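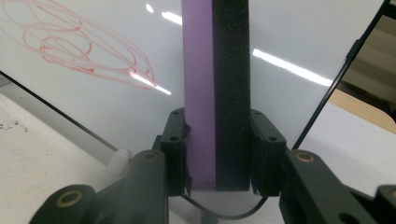 Itziar Campos wrote in to ask why her risotto turns gluey by the time it reaches the table, even when she stirs the whole time and uses good rice. Usually the heat is too low and the broth is going in cold.

How to make a basic northern Italian risotto

You need 3 tablespoons of butter, one small onion, a cup and a half of arborio or carnaroli rice, half a cup of dry white wine, five cups of chicken or vegetable broth, and a good handful of grated Parmesan.

1. Bring the broth to a low simmer in a small pot and keep it there.

2. Melt two tablespoons of the butter in a wide, heavy pan over medium heat. Chop the onion fine and cook it until soft. Don't let it brown.

3. Add the rice and stir for two minutes, until the edges of the grains look clear.

4. Pour in the wine and let it cook off.

5. Add broth one ladle at a time. Wait until the spoon leaves a clean track across the bottom of the pan before adding more. Stir often, but you can stop to set the table.

6. Start tasting after 15 minutes. The grain should be tender with a little bite in the center.

7. Take the pan off the heat. Beat in the last of the butter and the cheese, then cover for one minute.

If it stands in a heap on the plate, loosen it with a spoonful of hot broth. In Milan they add saffron, soaked in a little of the broth and stirred in halfway through. Around Venice it is served looser, almost like a thick soup. Salt at the end.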